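Stains on kitchen counters: what lifts them and what makes it worse
Group project, Chisholm - Manon Cloutier, Tyson Melnyk

3. Method
We used offcuts from Senden, the stone yard out past Inusstead. They let us have 11 pieces, mostly marble, a few granite. Each one got coffee, beet juice, cooking oil or lemon. Left for 30 minutes, then wiped with plain water and a paper towel. Same brand of towel every time, Tyson checked.

Lemon was the bad one. Not really a stain, it eats the polish and leaves a dull ring. Oil was slow - looked fine at first, dark spot by next morning. We shoud have weighed the pieces before and after but the scale was booked.
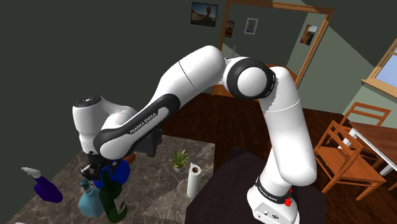
Fig. 1. Stone-patterned countertop, with paper towels.

4. Results
Coffee came off sealed marble with water only. On unsealed it needed baking soda paste, left on for around 8 hours under plastic wrap. Beet same but faint pink stayed on two pieces. Granite did better all round, exept with oil.

Sealer made more difference than the type of stone. Didn't expect that. Brareo sealer, one coat, put on with a rag.

Veins are hard to judge. A pale vein next to a brown patch can hide a stain completely, so we scored each piece in daylight and again under a lamp.

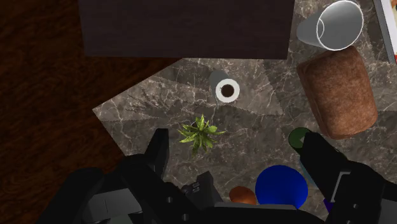

Ankica Grgić read the draft and asked why we never tried a second coat of sealer, as one coat on marble is hardly a fair test. Fair point. No time left - it goes under further work.

5. Further work
Second coat. Red wine. Weigh the pieces first.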